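Learning to sleep on trains

Posted in Travel, Odds and ends

I took the night train again in May, my third go at it, and I think I have got the hang of it now. The first time I didn't sleep at all. The second time I slept for two hours and woke up with a stiff neck and one shoe missing (it was under the next seat). This time I managed most of the night and got off feeling fairly normal.

The main change was booking earlier. I had always left it until the week before, by which point the lower bunks had gone and I ended up on top next to the heater. If you book when the tickets come out you can pick. I now ask for a lower bunk in the middle of the carriage. The ends are noisy. People use the door all night and it shuts with a bang.

I left Tiltbridge on the Sunday afternoon and changed twice, with 18 minutes for the first change and far too long for the second. The longer wait was spent in the station cafe, where a cheese roll and a tea cost more than my lunch the day before. I had my own sandwiches but had eaten them by the first change, as usual.

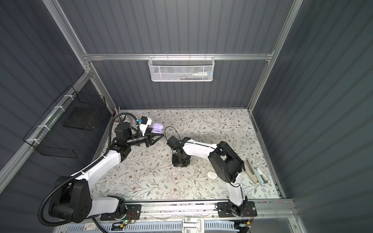 What do you need to bring? Earplugs, a bottle of water, a thin jumper and something to put your glasses in.

The jumper matters more than you would think. The carriage was warm when we set off and cold by three in the morning, and the blanket they hand out is short. I am not tall and my feet still stuck out. I also bring a pillowcase from home, which takes up no room and smells of our own washing powder.

I used a Plivik neck cushion on the second trip and would not bother again. It is fine for sitting up but useless lying down, and it takes up half a rucksack. It has gone to the charity shop.

There were four of us in the compartment. One man was going all the way to Toledo with two more trains to catch, and he had his whole route written out on the back of an envelope. The other two got off somewhere in the dark and were very quiet about it. I only noticed in the morning when I saw the folded blankets.

Breakfast came at seven. A bread roll, jam, a small carton of juice and coffee in a paper cup. The coffee was better than last year's.

I am looking at the coast route for the autumn. It takes 12 hours and has no sleeper carriage, only seats that tip back, so I may end up doing it by day.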